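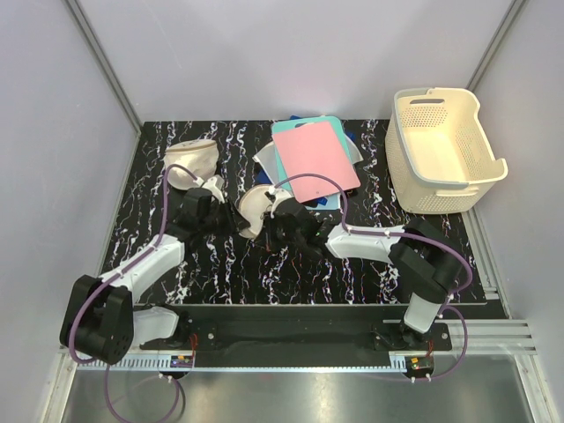 Ticket 473
Opened by: Zoia Kobzar
Product: Grarnero heating app, Altau thermostat
Status: Reopened (2nd time)
Sunday, October 8, 2023

The schedule still drifts. I set the heating to come on at 6:30 and it comes on when it likes, usually early, once in the middle of the night. The last reply said this was "learned behaviour" and would settle after a week. It has had since March to settle.

What I have tried, so we don't go round again:

Turned off Smart Start. It turned itself back on after the app updated.
New batteries in the thermostat. No change.
Removed the schedule and typed it in again by hand, all 168 hours of it. Fine for 3 days, then early again.
Moved the thermostat off the outside wall, as your guide suggests. I doubted this would help and it didn't.

Reply from support (Tesus desk)
Thank you for your patience. Please could you reset the thermostat to factory settings and check that your router is within range?

Zoia Kobzar
The router is in the same room. I don't see how a weak signal makes a boiler fire early, but if you can explain it I'll listen. Reset done anyway. It came back showing a time zone 2 hours ahead of mine, which I never chose. Has anyone there looked at that?

Reply from support (Tesus desk)
We can see the time zone is being taken from the installer's account (Kovalchuk) and not from yours. We have moved the device to your account. Please monitor.

Zoia Kobzar
Came on at 6:30 this morning. One morning proves very little, so please don't close this yet. I'd also like to know why an installer's account was still attached to my heating.

Status: Awaiting customer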